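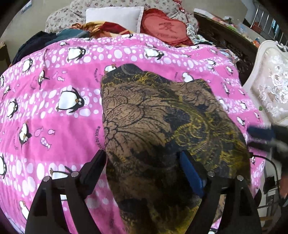 Open day questions, answered

I've had plenty of messages since we put the poster up, so I've gathered the usual ones on one page. Shout if yours isn't covered!

What are you showing?
Picking up cloth, mostly. It sounds dull until you've tried it with two stiff fingers instead of ten soft ones. We work with hand-held grippers at Fetthorpe, and the patterned piece on the penguin quilt is just the sort of thing you'll be pinching – brown, black and mustard on top of pink, so there's a lot of pattern to look past.

Can I have a go myself?
Yes please! Turns last about 3 minutes, and you can queue again as often as you like. Squeeze gently at first (everybody grabs too hard, me included).

Is it difficult?
Picking up is easy enough. Folding is where people start muttering. My own best is 27 seconds for a tea towel, and it wasn't a tidy fold.

Why is there a blue pad on the finger?
I get asked this every time. I think of it as the fingertip – it's the bit that presses against the fabric. Do have a feel of one while you're waiting.

Will there be a robot arm too?
Orix, our arm, is on at 11 and again at 2. It's slow, and it does sometimes drop things, so bring a bit of patience and maybe a bun.

Can I bring children?
Of course. Under-eights need a grown-up holding the other side of the handle. Long hair tied back for the Orix sessions, please.

Do I need to book?
Only for Orix, where we have 61 seats. For everything else just wander in. Last March we had 300 people through the door and it got rather warm, so come early if you don't like a crowd.

How do I get there?
The Janau bus stops right outside. Parking is behind the Russo building, round the back and up the ramp. Doors open at ten and we pack up at four.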